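Gernotbridge Workshop News: arm project, April

Teardown trials move on to desktop PCs
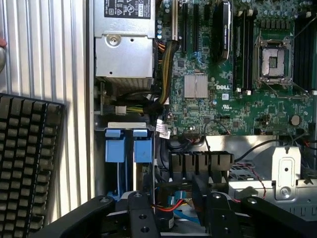 The arm on the long bench has been running on the Rirkent controller since the start of the month, and the dropped commands we saw over the winter have stopped. Hưng Lò traced them to a shared earth between the gripper supply and the camera lead. The two now run separately, and the spare loom has been binned.

Work has shifted from loose boards to complete machines. An old Dell workstation is the first of these. Its blue drive carriers are the obvious first target: they have a tab to grip and plenty of contrast with the metal around them. Cables are harder. The planner treats everything in its map as rigid, and a bundle of power leads is anything but. Vy Đoàn has added a keep-out zone for wiring, which the arm must go round, and a manual override for when there is no way round.

Settings for anyone taking a session:

Camera exposure is fixed at 9 ms. Leave auto exposure off, as bare steel upsets it.
Approach speed is capped at 200 mm per minute inside a case.
The force log holds 2000 samples and then overwrites. Save it before you start another run.

Screws remain a job for a person. Oisín McGrath tried the Edon driver bit in the gripper and found too much play in the finger joints to keep it square to the head. He is drawing a clamp with a longer seat and would like to hear from anyone with time on the small lathe.

Lụa Giáp has rewritten the homing routine, so the old start-up card no longer applies. The new one is taped inside the cupboard door. Machines for teardown should come without their drives' data, mains lead removed, and with a note of any bent or missing parts.

The next session is on Thursday at 7 pm. Mỹ Kiều will be doing inductions for members who have not used the arm before. Closed shoes, please, and the stop button stays within reach of whoever is at the keyboard.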